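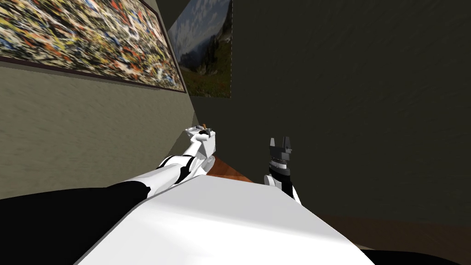
1/ Recording day for Grostar! We're collecting examples in the simulator so the model can learn to pick up small stuff. Goal is 940 clean runs, and I am so far from 940.

2/ Left arm does most of the work in this batch. The little orange thing at the tip is tiny next to the gripper, so I go in painfully slow (and still mess up plenty).

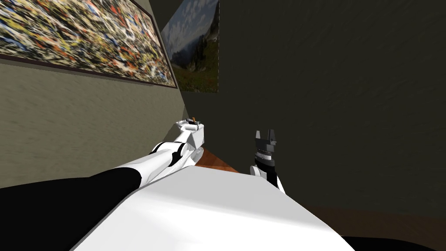 3/ Wrist view next. Banana peel, a tube of Biofreeze, a black lighter, all crowded up against something big and white. I want lots of messy ones like this in the set!
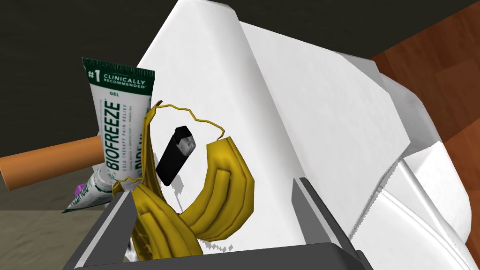 Réka Csonka asks if I keep the failed grabs too. Yep, in their own folder, tagged by hand. 2 evenings of tagging so far.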